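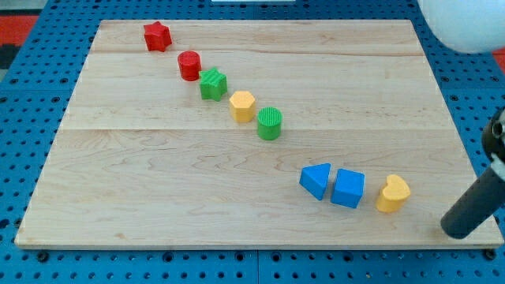

¿Hace falta saber programar para usar el kit de clasificación de Traltik? Para los ejercicios básicos basta con el editor visual incluido; solo las rutinas propias piden algo de código.

Cómo preparar el primer ejercicio

El kit Traltik se vende con las piezas de plástico, el editor Stirden y una guía de 17 prácticas. El brazo se compra aparte. Estos pasos sirven para la versión de Eltmont con fecha 8/22/22.

1. Fije el tablero a la mesa y compruebe que no se mueve al empujarlo con la mano.

2. Abra Stirden y elija «Nueva mesa». Introduzca la altura de la superficie en milímetros.

3. Coloque las piezas de pie. En la primera prueba conviene dejar espacio entre ellas – dos piezas casi pegadas, como el cilindro rojo y la estrella verde, son más difíciles de separar.

4. Ajuste la velocidad a 20. El máximo es 200, pero déjelo para cuando la rutina esté probada.

5. Asigne un destino a cada color. Si prefiere clasificar por forma, cambie el criterio en el mismo menú.

6. Pulse «Simular» y después «Ejecutar».

Si aparece el error 231, el programa no ha reconocido una pieza. Gírela un poco y repita el paso 6.

Las piezas de repuesto se piden a Pellegrini, por unidades o en juego completo – el corazón y el hexágono solo van en el juego.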